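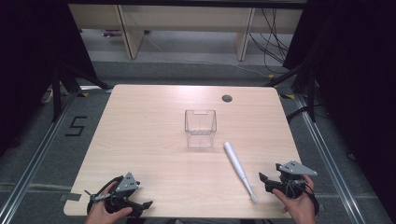 Gobelet range-brosse transparent Wiro

Réf. 703
Marque : Wiro
Rayon : Salle de bains > Rangement > Gobelets et porte-brosses

Un petit cube transparent, ouvert sur le dessus, et c'est à peu près tout ! On le pose près du lavabo, sur une étagère ou sur un coin de table, on y met sa brosse à dents, et il se fait oublier. Nous l'avons ajouté au rayon en janvier après l'avoir eu entre les mains à l'atelier d'Arville, et depuis il a remplacé chez plusieurs d'entre nous le vieux verre à moutarde (qui rendait service, mais tout de même).

Ce qui nous a plu d'emblée, c'est le format. La plupart des gobelets de salle de bains sont pensés pour des brosses manuelles, toutes fines, et dès qu'on y glisse une brosse électrique avec son gros manche, tout penche, tout bascule, et on retrouve l'ensemble dans le lavabo. Le Wiro a une base carrée et des parois droites : le manche descend jusqu'au fond et la brosse vient s'appuyer en biais contre le bord, tête en l'air. On la reprend d'une main, sans avoir à tenir le gobelet de l'autre.

Le plastique est fin et laisse bien voir ce qu'il y a dessous. Sur un plan en bois clair, on devine le veinage à travers les parois, et sur du carrelage coloré l'effet est encore plus joli. Il va donc à peu près partout, y compris dans les petites salles d'eau où l'on n'a pas envie d'ajouter un objet de plus au regard.

Le bord présente une petite encoche. On peut y caler le col d'une brosse manuelle ou y laisser passer un fil. Certains d'entre nous s'en servent, d'autres pas du tout !

Sur quelle surface le poser ?

Toute surface plane et lisse convient : céramique, verre, stratifié, bois verni. Nous aimons particulièrement l'associer aux plateaux clairs de la gamme Gekton, dont le décor chêne très pâle, presque crème, s'accorde avec à peu près tout.
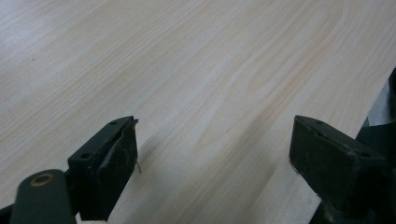 Les plateaux Gekton ont aussi le mérite de se nettoyer d'un coup d'éponge, et les traces de dentifrice n'y résistent pas longtemps. Si votre meuble est en bois brut ou simplement huilé, glissez un petit dessous sous le gobelet : l'eau qui s'égoutte du manche finit toujours par marquer. Le dessous rond en liège Dağdelen fait très bien l'affaire, il est un peu plus large que le cube et se rince facilement.

Quelles brosses y ranger ?

Les brosses électriques à manche rond, d'abord, puisque c'est pour elles que nous l'avons choisi. Les brosses manuelles y tiennent aussi, à deux ou trois, avec un tube de dentifrice de petit format si on n'est pas trop maniaque. Pour une brosse enfant à manche très court, nous conseillons plutôt le modèle bas de la même série, sinon la tête disparaît presque dedans et les petits doigts ont du mal à la rattraper.

Rangez toujours la brosse tête vers le haut. Les poils sèchent mieux, et le fond du gobelet reste propre plus longtemps.
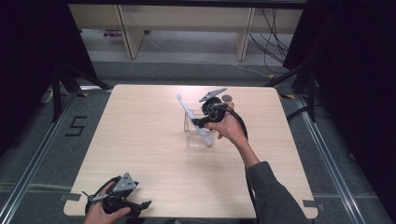

Gobelet Wiro sur table en bois clair, avec une brosse à dents blanche, tête vers le haut.

Entretien

Un peu d'eau tiède et de savon doux suffisent. Comme les parois sont transparentes, le calcaire se voit vite, il faut le dire : un passage au vinaigre blanc dilué de temps en temps, un bon rinçage, et il retrouve sa clarté. Évitez les poudres à récurer et le côté vert de l'éponge, qui rayent. Nous déconseillons le lave-vaisselle, la chaleur peut voiler le plastique.

Caractéristiques

Forme : cube ouvert sur le dessus
Matière : plastique transparent
Poids : 56 g
Encoche sur le bord : oui
Usage : brosses à dents électriques et manuelles, petits accessoires
Conditionnement : à l'unité ou par lot de 2
Vendu sans brosse à dents ni dentifrice

Autres usages

Il dépanne très bien hors de la salle de bains ! À l'atelier, il y en a un pour les crayons et un autre pour les pinceaux. On peut aussi y mettre des cotons-tiges, des limes à ongles, des pinces à cheveux, ou une bouture de pothos le temps qu'elle fasse ses racines (c'est très joli avec la lumière dedans).

Disponibilité

En stock à Arville, première série de 500 pièces. Retrait possible à l'atelier ou envoi dans un petit carton avec calage papier. Pour un lot plus important, pour des chambres d'hôtes par exemple, écrivez-nous en précisant la référence 703 et la quantité souhaitée.

À voir aussi

Gobelet bas Wiro, même série
Dessous rond en liège Dağdelen
Plateau Gekton, décor chêne pâle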